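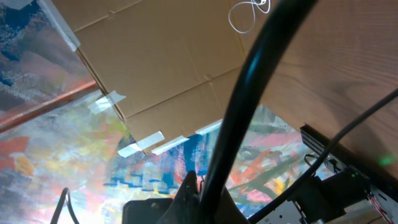 Wood grain

Home | Materials | Timber | Furniture | Glossary
Last updated in May
May - by Parvathi Iyer

Wood grain is the direction, size and arrangement of the fibers in a piece of wood, and also the pattern those fibers make on a cut surface. Woodworkers use the word in both senses. "Planing with the grain" refers to fiber direction, while "a bold grain" refers to looks. A third use, as in "open grain" or "closed grain," describes the size of the pores and is more properly called texture.

Growth rings

In climates with a marked growing season, a tree adds one layer of wood each year. The part formed early in the season, called earlywood, has larger cells and thinner walls. Latewood is denser and usually darker. The contrast between the two is strong in Douglas fir and ash and weak in maple and birch. Many tropical species grow through most of the year and have faint rings or none.

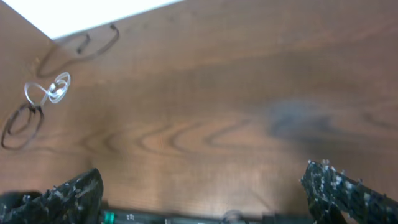 Reading time: 3 min

Effect of the saw cut

The same log can give very different surfaces. Flat-sawn boards are cut so that the rings meet the face at a low angle. The result is a series of nested arches, often called cathedral grain, with straighter lines toward the edges of the board. Quarter-sawn boards are cut with the rings at close to 90 degrees to the face and show narrow, parallel lines. In oak, quarter-sawing also exposes the rays as pale flecks.

Flat-sawing wastes less of the log and is faster, so most lumber is cut this way. Flat-sawn boards move more across their width as humidity changes and are more likely to cup. Quarter-sawn boards are steadier but cost more - the log has to be turned several times on the saw.

Irregular grain

Fibers do not always run straight up the trunk. Spiral grain winds around it, and interlocked grain changes direction from one group of rings to the next. Wavy fibers produce the striped effect known as curl or fiddleback. Such wood is valued for veneer but tears easily under a plane.

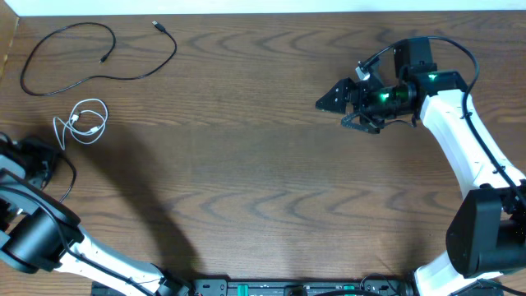
Votcombe, May

The Selvanayagam collection of wood samples has reopened to visitors. It holds 295 labeled boards, of which 151 are flat-sawn. Desta Seyoum prepared the new catalog, which lists each board by species and cut.

Finishing

Oil and varnish deepen the color of wood and increase the contrast between earlywood and latewood. Stain soaks in unevenly where fibers meet the surface at an angle, and this is the usual cause of blotching in pine and cherry. End grain takes up more finish than face grain and often dries darker.

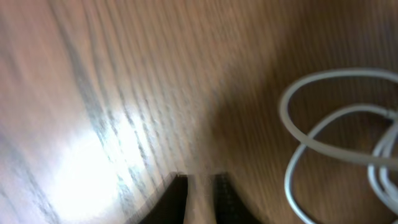 Sanding across the fibers leaves scratches that stain will darken, so final sanding normally follows the grain. Water-based finishes raise the fibers slightly, and a light sanding between coats removes the roughness.

Imitation grain

Painting a grain pattern onto plain wood is known as graining. The painter drags a comb, brush or rocker through a wet glaze laid over a lighter base coat. Printed patterns later replaced much of this work on low-cost furniture. A printed surface can often be recognized by a figure that repeats, or by lines that do not carry over onto the end of the board.

See also: Figure (wood); Quarter sawing; Veneer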